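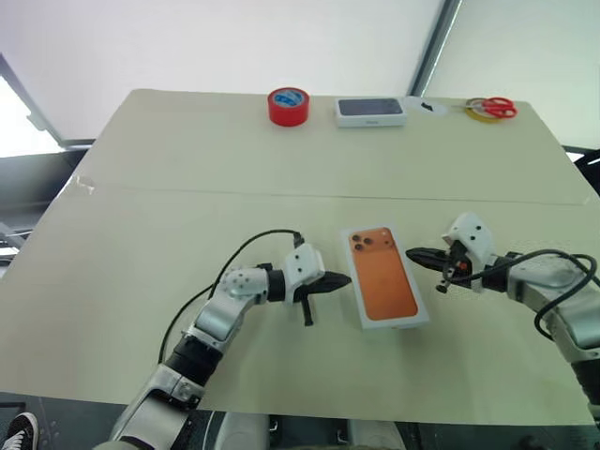 Page 4 of 5

Category: Moving & Storage > Packing > Labels and lists

**Plandatero**
I will move in September from a three-room apartment to a smaller one, and I have started the list of boxes. My question is about the numbering. Do you number the boxes by room (K1, K2, B1) or simply from 1 to the end? On page 2 most people said by room, but my two apartments do not have the same rooms. The study will not exist anymore, so what is the meaning of an "S" box on arrival?

**Imani Quintanilla**
From 1 to the end, always. When we moved we had 286 boxes (two households together, plus my father's books), and the movers only needed to read one number. I had a notebook with the number, the contents and the room where it should go in the NEW place. The old room is of no interest after the door is closed.

**Fotov**
I do not agree with Imani. With letters you see at once if a box is in the wrong room. With only numbers you must open the notebook for each one, and the notebook is always with the other person.

**Imani Quintanilla**
Then write the new room on the box too. It is one word.

**Fotov**
That is the same as the letter system, only longer.

**Bheki V.**
Both of you are right about the room, I think. My problem last time was the tape. I bought the cheap brown kind and it came off in the garage, where the boxes waited two weeks. The labels were stuck on the tape, so the labels came off also. Since then I write directly on the cardboard, on two sides and never on the top, because the top is covered when you stack.

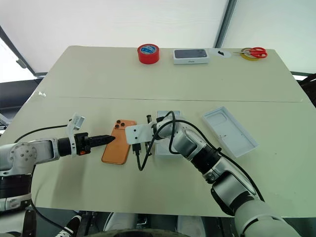

**Nomvula Mathebula**
My system is colors, and I want to defend it a little. A number is good for the list, but a color can be read from the other end of a corridor by a person who carries something heavy. I give one color to each room of the new home and put a strip on two sides of the box. You do not need many. Red tape and yellow tape like these, with a pair of scissors kept beside them, are already enough for a small apartment: red is kitchen, yellow is bedroom, and no tape means living room. I keep the scissors with the rolls all the time, and they go in the last bag – otherwise somebody packs them on the first evening. I also write the number with a marker, for the list.

**Tshepo M.**
Question to Nomvula: what do you do with a box which has things for two rooms? I always have 4 or 5 of these at the end.

**Nomvula Mathebula**
Two strips, one of each color, and it goes in the hallway. But please try not to have them. A mixed box is the one which stays closed until the next year.

**Fotov**
Colors are nice until one of the movers does not see red well. My brother-in-law put everything in the bathroom.

**Palesa Le Roux**
Fotov has a point, so write the word beside the strip.
For Plandatero: before you decide the numbering, throw things out. With a smaller apartment you will have trouble with the volume, not with the labels. I measured my new closets first and made a limit for each one. When the limit was reached, something had to go.

**Plandatero**
Thank you all. I measured yesterday evening and Palesa is right, the closet in the hallway is a joke. I will use numbers from 1, with the new room written on two sides. I will try the colored strips only for kitchen and bedroom. The "S" boxes are now divided between the living room and my sister, who does not know it yet.

**Imani Quintanilla**
Good choice. Make a copy of the notebook, please. Fotov is right about that part.

**Flutberg**
I come from page 1 and I have a different question – does anyone keep the empty boxes after the move? My basement is dry but my wife has an opinion.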